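Support > Simulation > Grippers and End Effectors > Ticket: Twisted object slips or jumps when default two-finger gripper is compared with Torkix

Opened by Leandro Toledo, Sep 8, 2023
Product: Jimside simulator, kitchen counter set
Status: Solved, one item left open

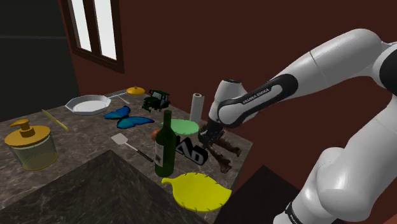
Franka arm with the two-finger gripper holding the brown root-like piece over the counter, default gripper settings.

Problem

I am comparing two grippers on the same arm in Jimside. One is the default two-finger gripper which comes with the Franka model. The other is the Torkix gripper model, which is also two-finger but has wider pads. The task is the same for both: pick up the brown twisted piece, lift it, move it toward the green round item on the counter, and release it.

With the default gripper the piece is held in most of the runs. With the Torkix gripper the piece either slides out slowly during the lift, or it jumps away at the moment when the fingers close. I expected the contrary, because the wider pads should have more contact.

I made 16 runs for each gripper, all with the same start pose and the same random seed. Result:

Default gripper: 2 drops
Torkix gripper: 12 drops

The controller is the same in both cases (position control of the arm, force limit on the fingers). I did not change the mass of the piece. The other objects on the counter are the ones from the standard set, such as the frying pan, the toy tractor, the paper towels and the bottle, and they have not been edited.

What I tried before opening the ticket

1. Closing the fingers more slowly. The jump becomes smaller but the slow sliding is the same.

2. Raising the finger force limit. This made it worse. The piece starts to shake between the fingers and then it goes out to the side. In one run it knocked over the black "AD" letters, so I had to reset the scene.

3. Changing the grasp point. I moved it to a thicker part of the piece, above the place where the branches separate. A little better, but not enough to call it fixed.

4. Removing the small items near the grasp zone, in case a finger was touching one of them. No difference, so I put them back.

5. Picking up the onion instead, with the Torkix gripper. It works every time. For this reason I believe that the gripper is not broken in general, and that the problem comes from the shape of the piece.

Reply from Jimside support

Hello Leandro, thank you for the clear list. Could you please turn on the collision view and tell us what shape you see around the brown piece? Please also check which friction values are used on the Torkix pads. The default gripper has its own pad material, but imported grippers do not receive it automatically.

Reply from Leandro Toledo

I have checked both points.

Collision view: the brown piece has one single convex shape around it. It covers all the branches and also the empty space between them. So when I see the fingers going into a gap, the simulator already has a contact with the invisible surface. With the narrow fingers of the default gripper this is not so visible, but the wide Torkix pads touch the slope of this surface and push the piece away. I think this explains the jump.

Friction: the Torkix pads use the general material of the scene. I had assumed that the import file from Torkix would set it. It was my mistake not to look there first.

Reply from Jimside support

We agree with your reading. Please do the following:

- In the object settings, change the collision type from "single convex" to "decomposed", with 8 parts as the maximum.
- Assign the pad material of the default gripper to both Torkix fingers. For a comparison it is important that the two grippers have the same one.
- Put the finger force limit back to its original value before you run again.

Please repeat the default gripper runs too. The old numbers can not be compared with the new ones after the collision shape is changed.

Reply from Leandro Toledo

Done, all three changes. I repeated the full set for both grippers, with the same seed as before.

Default gripper: 2 drops
Torkix gripper: no drops

The jump at closing is gone. The slow sliding is gone too - I left the piece lifted for a long time in one extra run and it stayed where it was. The simulation is a bit slower with the decomposed shape, but for my use it is acceptable.

To know which change was the important one, I also tested them separately with the Torkix gripper. With only the new collision shape, there is no jump but the sliding remains. With only the new pad material, the sliding stops but the jump is still there. So both are needed.

One question is open. The wrist camera in the Notelby plugin still draws the old convex outline in its debug layer, even after a restart. It has no effect on the grasp, but my colleague in Salinas uses this layer to choose grasp points and it will confuse her.

Reply from Jimside support

Thank you for testing the changes separately, we will add this to the import guide for Torkix. The outline in the debug layer comes from a cache file that the plugin does not refresh. Please delete the cache folder of the scene and open it again. A proper correction is planned for the December release. We keep this item open until then and mark the rest as solved.

Reply from Leandro Toledo

Deleting the cache folder works. The outline now follows the branches. Thank you for the help.

Contact support | Copyright 2023 Jimside | Back to top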